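Weltel Community Help > Work and Rights > Changes at work

Robot arms coming to our packing room, what happens to our jobs?
Posted by clisteck_packer in July

I work for a firm that makes up gift hampers for shops. We have 40 people on the packing side. Management have told us that two of the benches will get robot arms from Polishchuk to lift baskets and place items in them, and the rest of us will carry on by hand for now. They say there are no redundancies planned. They also say we will be "retrained as cell minders", with no mention of pay or breaks.

At the moment one person does 185 baskets on a good shift. The target for a bench with an arm is 239. Baskets are awkward things. The weave catches on everything, and the small items slide down the side where you can't see them.
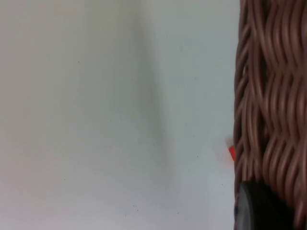
Ado said the same thing would happen to us, and the minding turned out harder than the packing. I went through it two years ago in a returns warehouse. You stand there waiting for it to stop, clear whatever it has dropped, press reset and wait again. My back is better and my wrists are much better. The day is longer, though, and you hardly talk to anyone because the benches are moved apart for the guarding.

Ask now who gets the blame when the target is missed. Ours was set from a demonstration with square boxes and it took 3 months to get it brought down. Write down every stoppage with the time. We used a plain notebook.

Reply from fernhill_rep

Check your contract for the job title and duties. If "cell minder" is a different role they should be consulting you about it, and you can ask for the new job description in writing before you agree to anything. Ask for these as well:

the risk assessment for the two benches
who is allowed to go inside the guard, and when
whether training is in paid hours
what rate applies while you are learning

If you have a union, go through them. If not, put the questions in one letter with as many names on it as you can get. "No redundancies planned" only tells you about today, so ask what happens to agency staff and to posts when people leave.

Reply from mozz77

we had them, they broke down all the time, wouldn't worry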